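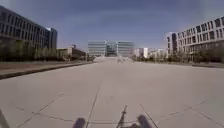
Last updated 2024-12-15.

# Perndale map pack

Perndale is a set of community multiplayer maps for Barum, the team shooter from Pameo. You need the base game and the June patch or later. Older builds will load the maps but the spawn points won't work.

## What's in the pack

| Map | Mode | Notes |
|---|---|---|
| `pd_wharf` | Capture | Small, plays fast |
| `pd_siding` | Capture, Escort | Cart path redone in this version |
| `pd_quarry` | Team match | Long sight lines, favours rifles |
| `pd_civic` | Escort | Still in testing |

The whole download is 820 MB. Most of that is textures for `pd_quarry`.

## Installing

1. Close the game.
2. Unzip the pack into `Barum/custom/maps`.
3. Delete `mapcache.dat` if you had an earlier version.
4. Start the game and look under Custom in the map list.

For a dedicated server, add the map names to `rotation.txt`, one per line. Spelling and lower case both matter.

## Server settings

```
round_score = 1000
ticket_pool = 3000
respawn_wave = default
```

A ticket pool of 3,000 suits full teams. On a quiet server, drop it to 1,000 or rounds drag on. Changes to the pool only take effect when the map restarts.

## Known problems

- Bots get stuck behind the crane on `pd_wharf`.
- On `pd_siding` the cart sometimes stops at 65 per cent and won't move until a defender touches it.
- Colour-blind mode doesn't change the flag markers.
- Footsteps on gravel are too quiet.

## Credits

Layouts by Deepak Kaushik. Lighting and sound by Bhupendra Pant.

You're free to host the maps on any server. Please ask before putting edited versions online, and rename the files if you do. Bug reports go in the issue tracker with the map name and your game build.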